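このブログを検索　キーワードを入力　検索

紙のメモをやめてみた話

うちの食卓は、食事をする時間より、紙が広がっている時間のほうがずっと長いんです。買い物の覚え書き、子どもの落書き、宅配の不在票の裏に書いた誰かの電話番号、途中でやめた迷路。ごはんの前になると、それを全部まとめて端に寄せて、寄せたまま忘れて、次の日にまた同じものを探す。そういう暮らしをもう何年も続けてきました。

きっかけは、隣に住むイェセニアさん(Yesenia Rivadeneyraさん。表札がローマ字なので、私はずっと読み方がわからず、ご本人に教わりました)のお宅でお茶をいただいたことでした。台所の壁に電子メモがかかっていて、お鍋の様子を見ながら、ささっと「塩、卵」なんて書いているんですよ。それがなんだかとても気持ちよさそうで、帰り道、といっても玄関から玄関まで数歩なのですが、もう買う気になっていました。

駅の向こうの雑貨屋さん「Briralell」で、液晶の書くタブレットを見つけました。2,089円。文具売り場の隅にもう少し大きいものもあって、そちらは2,475円。ずいぶん迷って、棚の前を行ったり来たりして、結局、娘が「赤がいい」と言ったほうに決めました。ついでに台ふきんとお茶の缶を買ったら、お会計はほとんど3,000円。メモを一つ買いに行っただけなのに、いつもこうなります。

最初の晩は家じゅうで取り合いでした。黒い画面に線を引くと、下から青や緑がかった色が出てくるでしょう。あれが楽しいらしくて、娘は丸ばかり描くし、夫は夫で、将棋の盤を描こうとして途中でマスの数がわからなくなっていました。私が買い物のメモに使えたのは、みんなが寝てからです。静かな台所で、牛乳、ねぎ、と書いて、なんだかもったいなくて、しばらく消せませんでした。

使ってみて困ったこともあります。まず、買い物に持っていくには大きい。鞄に入れて一度だけスーパーまで行きましたが、売り場で出すのが恥ずかしくて、けっきょく記憶で買いました(ねぎを忘れました)。それから、消すときは全部いっぺんに消えてしまうこと。娘の大作を私がうっかり消した日は、夕飯まで口をきいてもらえませんでした。いまは、消す前にひと声かけるのが我が家の決まりです。

ペンの置き場所は、早いうちに話し合いました。ペンがなくなったらただの板ですからね。枠の右側に縦の溝があって、そこにペンが収まるので、使い終わったら必ず溝に戻す。娘は5歳なりに張り切って、私が台所に立っているあいだに出しっぱなしにすると、わざわざ知らせに来てくれます。ありがたいような、耳が痛いような。
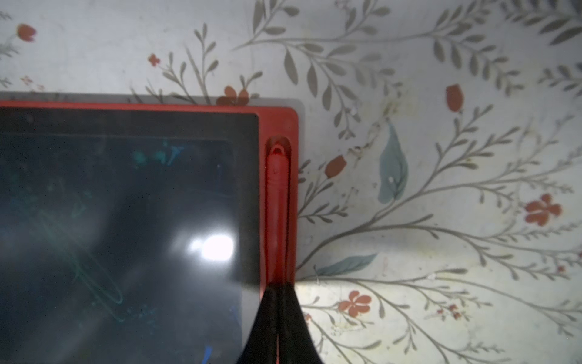

松本の自宅にて　十一月

白地に草花の模様のテーブルクロスは、祖母の家を片付けたときにもらってきたものです。しまい込んでいたのを、寒くなってきたので出しました。そこへ真っ赤な枠を置くと、ちょっとけんかするかなと思ったのに、案外なじんでくれています。画面には青い短い線や、うっすらした長い曲線が残っていて、娘に聞いたら「川」だそうです。川なら仕方ない、もう少し取っておきましょう。

食卓の紙は、だいぶ減りました。ゼロにはなりません。不在票は相変わらず来ますし、迷路はやっぱり紙に鉛筆がいいと娘が言うので、チラシの裏は今も箱にためています。でも、ごはんの前に寄せるものが少ないと、お皿を並べるまでが早いんですね。浮いた時間でもう一品、とはならず、お茶を飲んで座っているだけなのですけれど。

イェセニアさんに報告したら、あちらでは磁石で冷蔵庫に付けるのも試しているとのこと。今度見せてもらう約束をしました。お礼に何を持っていこうか考え中で、いまのところ、りんごを煮たものが有力です。瓶の空きがあるかどうか、明日の朝、戸棚を見てみます。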